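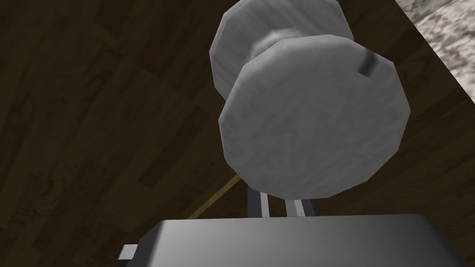 Computer rendering: two faceted discs joined by a narrower hub.

Assessment and Data Coordinator, Grades 6–12
Wirkasdale School District, Office of Curriculum and Assessment

Position type: Full time, 12 months
Location: Zaidi Building, second floor, with regular travel to school sites
Reports to: Fouzia Hayat, Director of Curriculum and Assessment
Supervises: One assessment technician
Bargaining unit: None (professional staff, non-instructional)
Expected start: July

Position summary

The Assessment and Data Coordinator plans and runs the district's testing program in grades 6 through 12 and prepares the results for use by teachers, principals and the central office. The coordinator is responsible for the testing calendar, test security, accommodations records, score reporting, and the training of site staff who give the tests. The position also supports the district's common unit assessments, which are written by teacher teams and delivered through the Fleltia item bank.

The district enrolls 2,978 students and employs 310 teachers. Grades 6 through 12 are served by two middle schools, one comprehensive high school and one alternative high school program. Elementary assessment is handled by a separate coordinator, Mohsin Kiani, and the two positions share a technician, a storage room and a reporting schedule. The technician is supervised by the secondary coordinator.

This is a replacement position. The duties have been revised to include the common unit assessments, previously assigned to the math and English language arts specialists.

Duties and responsibilities

State and district testing

Build the annual testing calendar for grades 6–12 and submit it to the director for approval by the end of April for the following school year.

Serve as the district's secondary contact for the state testing program. The primary contact is the director.

Order, receive, count, store and return all secure materials for the secondary sites. Maintain the chain-of-custody log for each administration.

Verify student registration files against enrollment in Zolto, the district's student information system, and correct mismatches in grade level, course code, school of record and accommodation status before each testing window opens.

Confirm with special education and English learner staff that each student's testing accommodations match the current plan on file. Differences are resolved in writing before the first day of the window.

Train site test coordinators and test administrators. Training is given in person at each school and must be repeated for staff who miss the first session. Signed security agreements are collected at training and kept for the period set by the district's records schedule.

Be present at a secondary site on each day of state testing. Receive reports of irregularities, document them, and forward them to the director the same day.

Common unit assessments

Maintain the Fleltia item bank for grades 6–12. This includes tagging items to standards, retiring items that have been used in released materials, and checking that answer keys and scoring rules are correct before an assessment is opened to students.

Meet with teacher writing teams in math, science, English language arts and social studies. The coordinator does not write items as a primary duty but is expected to edit items for clarity, reading level and format, and to return them with comments that a teacher can act on.

Run basic item statistics (difficulty, discrimination, distractor counts) after each administration and flag items for review by the writing team.

Organize scoring sessions for constructed-response items. Prepare anchor papers, assign second readers, and report rates of exact and adjacent agreement.

Reporting

Produce score reports for teachers within five working days of the close of each common unit assessment. Reports follow the district template. Changes to the template are made once per year, in the summer.

Prepare school-level and subgroup summaries for principals and for the board packet. Apply the district's minimum group size rule to all reports that leave the central office.

Answer data requests from schools. Requests come in through a shared queue, and the coordinator assigns a due date to each one on receipt.

Keep written documentation for every recurring report, including the source tables, the filters applied and the steps needed to reproduce the output. Documentation must be complete enough that another staff member can run the report without assistance.

Professional learning

Lead short sessions for department teams on reading score reports, setting cut points for reteaching, and the limits of small samples. Sessions are normally held during the regular collaboration period. Evening sessions for parents are held twice a year at each middle school.

Support new teachers during the August orientation with one session on classroom assessment and one on district testing procedures.

Perform other duties within the scope of the office as assigned.

Required qualifications

Master's degree in education, educational measurement, curriculum and instruction, statistics, or a closely related field. Candidates who will complete the degree before the start date may apply and should state the expected completion month.

Three years of full-time classroom teaching in any of grades 6–12, or three years of full-time work in assessment or program evaluation in a public school setting.

Working knowledge of spreadsheets at the level of lookups, pivot tables and text cleaning. Working knowledge of at least one query or scripting language used for data (SQL, R or Python).

Ability to explain a score report in plain terms to readers with no background in measurement.

Ability to lift boxes of test materials weighing up to 42 pounds, with or without reasonable accommodation.

Valid driver's license or other reliable means of traveling between sites during the workday.

Clearance of a background check before the first day of work.

Preferred qualifications

Current or past teaching license in a secondary subject area.

Experience as a school test coordinator.

Experience writing or editing test items, including items with diagrams, graphs or data tables.

Experience with accommodations for students with disabilities or for English learners.

Spanish, spoken and written.

Schedule and conditions

The standard workday is 7:30 a.m. to 4:00 p.m. with a 30-minute unpaid lunch. During state testing windows the workday begins at 6:45 a.m. and may end later than usual. Extra time worked during testing windows is recorded and returned as compensatory time, to be used before the end of the fiscal year.

Vacation is not approved during state testing windows or during the two weeks before them. The approved testing calendar is given to staff each spring so that leave can be planned around it.

Remote work is available one day per week outside testing windows and the August orientation period. Secure test materials may not be removed from district property, and secure item content may not be opened on a personal device.

The assigned work area is a shared office with the elementary coordinator. The storage room is on the ground floor of the same building and is reached by elevator.

Salary and benefits

Salary is set by the professional staff schedule, which is posted with the personnel policies. Initial placement gives credit for up to eight years of verified related experience. Benefits include medical, dental and vision coverage, enrollment in the state retirement plan, sick leave, vacation and paid holidays. Tuition assistance is available after the first full year for approved graduate coursework.

Application materials

Submit the following as a single PDF through the district's online application page:

A cover letter of no more than two pages. Address your experience with test administration or with data reporting, and name the software you used.

A current resume.

One work sample. Acceptable samples include a score report, a training handout, a short technical memo or a set of edited test items. Remove all student names, identification numbers and other identifying details. Samples that contain student information will be deleted, and the application will be treated as incomplete.

Unofficial transcripts for all degrees listed on the resume.

Names and contact details for three references, one of whom must be a current or recent supervisor. References are contacted only for finalists.

Current employees of the district use the internal transfer form in place of transcripts. All other materials are the same.

Selection process

Applications are screened against the required qualifications by the personnel office. Those that meet them are scored by a three-member panel made up of Fouzia Hayat, Mohsin Kiani and Gisela Echeverría, principal of the high school.

Selected applicants are invited to a 45-minute video interview. Finalists then attend a half-day visit at the Zaidi Building. The visit includes a panel interview, a 60-minute data task, and a 15-minute presentation of the results to a small group of teachers. The data task uses a mock student file and is completed on a district laptop with spreadsheet software, R and a SQL client installed. Internet access is available during the task. Notes are permitted.

Requests for accommodation in the application or interview process should be sent to the personnel office as early as possible and will not be shared with the panel except as needed to arrange the accommodation.

The position is open until filled. Screening begins in April, and applications received after screening has started are reviewed in the order they arrive.

Contacts

Questions about duties: Fouzia Hayat, Office of Curriculum and Assessment
Questions about the online application or transcripts: Maham Warraich, Personnel Office
Questions about salary placement and benefits: Hammad Durrani, Personnel Office

The personnel office is open to callers from 8:00 a.m. to 4:30 p.m. on school days.

Wirkasdale School District is an equal opportunity employer.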